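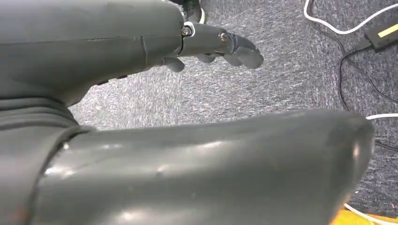
Grasp planning begins with a question of state: what does the controller know at the moment the fingers start to close? In the wrist camera's view, the thumb hides part of the carpet and one white cable passes out of sight behind its tip. A planner that treats hidden floor as free floor will fail there.

This chapter builds a self-occlusion mask from joint angles - first for the thumb, then for the whole hand - and tests it on the 3,149 images of the Grimlow set.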